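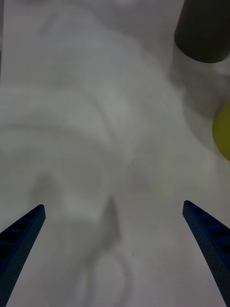 Reltville, spring 2023. Second progress report.

Home | Paths | Reports | Contact

Filed under: Grants and paperwork

Tumance Paths: progress report to the Vídalín Fund
2 May 2023

You asked for this one to be shorter than the last, and we have taken the hint.

The main job was the path along Skotau brook, which had been under water, under brambles or under dispute for as long as most people here can remember. All 765 metres of it can now be walked in ordinary shoes. We raised the low stretch with stone, cut back the blackthorn and put in two drains where the field empties itself across the path. The drain at the Reltville end has already been through one night of proper rain and did what drains do. The other has yet to be tested, and we are in the odd position of hoping for bad weather.

Gates have gone less smoothly. The plan was to replace 15 stiles with gates before the summer. Seven are in. Two more are made and sitting in a barn, waiting for a farmer who agreed to them in writing and has now remembered that he has views about hinges. We have been to see the hinges. The remaining six depend on the next delivery of oak, and the sawmill gives dates the way other people give compliments, warmly and without much thought. I would expect them in September and would not be hurt if you pencilled in something later.

Signposts: done, apart from one that points into a pond. The pond was not on the map. The arm can be turned round in ten minutes with the right spanner, and the right spanner has been ordered.

Money. We are within budget on stone and labour and £200 over on gate furniture, mostly latches. The cheap latches in the original quote could be opened by any sheep with an afternoon to spare. I would like to move the difference across from the printing line, which is underspent, as the leaflet is still being argued over. The argument is about whether to call the route a "trail". Please let me know if the transfer needs a form. I assume it does.

The monthly walks carried on through the winter, including the one in sleet. People came, complained and came back the month after. We had asked walkers to send in notes on the state of the path and received a good deal on the state of the parish council, which I have kept out of the appendix. The useful comments were nearly all about dogs and gates: several people with large dogs could not get over the old stiles at all, and had been lifting them. Where the new gates are in, that is over, and at least one retired gentleman's back is said to be grateful.

Still to do before the final report:

- hang the two gates in the barn, once hinges have been settled
- turn the signpost
- second cut of the brook path in June, before the nettles take it back
- print the leaflet, under whatever name
- pay the fencing contractor, who has been very patient and has begun to mention it

The claim form and receipts are coming by post, since your upload page would accept the first receipt and none of the others. If they turn up before this does, please read them in whichever order suits you.

Aníbal Amaral
Tumance Paths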